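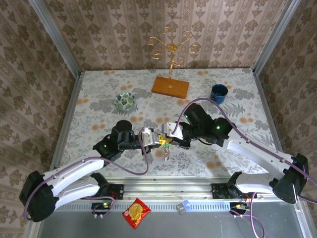
Both arms on the small yellow-topped thing, mug and bowl at the back. Bench as it stands, end of year.

Right — budget thread, becuase I promised one in May and then didn't write it. Equipment for next year, what we're buying, what we're not. 1/

Starting point: a two-arm bench like this one is the unit we plan in. Arms, rail, mounting plates, boards, cables, walls. If one bit is missing the whole bench sits idle. So I price it whole or not at all. 2/

Quotes in so far. Jelosetti for a spare gripper set, £943, delivery included. Andari for the spare wrist motors, £1723, delivery NOT included and they won't say how much until you order. Annoying. 3/

Same parts from Malinowski would be cheaper on paper but the lead time is "to be confirmed" and has been since May. Can't plan round that. Sorry Malinowski. 4/

What I got wrong last time: spent the lot on arms, nothing left for spares. Then a wrist motor went and we lost more than 2 weeks waiting on a part that fits in a coat pocket. Never again. Spares come off the top now, before anything exciting. 5/

Second mistake — cables. Put them down as "sundries". They are not sundries. They loop, they rub, they get tugged every time an arm swings over. Own line in the sheet from now on. 6/

Cheap stuff that earns its keep: wallpaper and printed cloth. Change the walls, change the cloth, it's a different room as far as the arms are concerned. Costs next to nothing. Please stop asking me to cost a second enclosure when a roll of paper will do. 7/

Same goes for the things on the table. Mugs, bowls, odd metal stands. Charity shop. Keep the reciepts, I mean it, I had to guess at half of them. 8/

Ourania Tsakiris asked if we should lease instead of buy. Did the sums. Leasing wins if you only want a bench for one project. We don't, Nilwood runs on and there's another job behind it. So buying. Happy to be argued with, bring numbers. 9/

Not buying: a third arm, fancier grippers, anything with a yearly licence. Maybe later. The ones we have need using properly first. 10/

Still to sort — Andari delivery charge, insurance (does it cover the boards or only the arms??), and who signs off anything over the limit while half of us are away. 11/

Sheet goes round tonight, 30/12/2020 version, ignore the earlier ones. Comments in the comments column, not in my inbox pls. 12/12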